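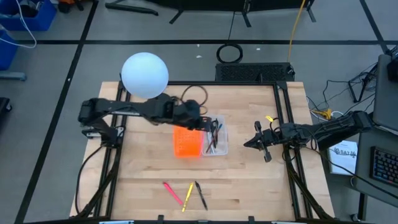
A work table with a plastic basket and a clear bin of writing tools.

FOR IMMEDIATE RELEASE
Fri 17 May

Brotley Hill Shrine Reopens Pilgrim Steps and Publishes First Guide to Its Legends

BROTLEY – The Brotley Hill Shrine Trust today reopened the lower pilgrim steps on the north side of Brotley Hill and released a printed guide to the stories told about the site. The steps had been closed to visitors for 13 months for repair of the retaining walls.

Brotley Hill lies 39 km from Novville by the Bastthorpe road. According to local tradition, the spring beneath the summit rose where the hermit Geagea struck the ground with his staff during a long drought. The hollow in the rock beside the spring is said to be the mark of his knee. Pilgrims have long filled small bottles at the spring and carried them home to bless a new well or a newborn child.

The guide, titled "The Hermit's Hill," brings together accounts collected from families in Brotley, Bastthorpe and the farms between them. Several of the accounts differ. In the Bastthorpe version, Geagea came to the hill as an old man and stayed one winter. In Brotley he is said to have been born there, and the flat stone below the chapel is shown as his mother's threshold. The Trust has printed both versions in full and has not attempted to settle the matter.

"People come to this hill with the story their grandmother gave them," said Naomi Mohamedi, director of the Trust. "We wanted a guide in which they could find that story in the words they remember, along with the ones their neighbors tell."

The guide also covers the smaller sites along the path, including the Bell Rock, the cave of the two brothers and the ruined rest house at the second bend. A fold-out map marks drinking water and shaded seating. The first printing is limited to 3,546 copies, which will be sold at the shrine office and at the bus station in Novville.

The reopened steps lead from the parking area to the chapel terrace. Visitors are asked to remove their shoes before entering the spring enclosure and to refrain from touching the hollow in the rock, which has worn noticeably along its eastern lip. Photography is permitted on the terrace but not inside the chapel.

The annual lamp evening will be held on the last Saturday of May. Places on the terrace are limited to 200, and passes may be collected free of charge from the shrine office. The path above the chapel will be closed from sunset that day.

The shrine is open daily from sunrise to sunset. There is no admission fee. Group leaders are requested to notify the office before arrival so that a guide can be assigned.

Media inquiries: Naomi Mohamedi, Brotley Hill Shrine Trust, Chapel Road, Brotley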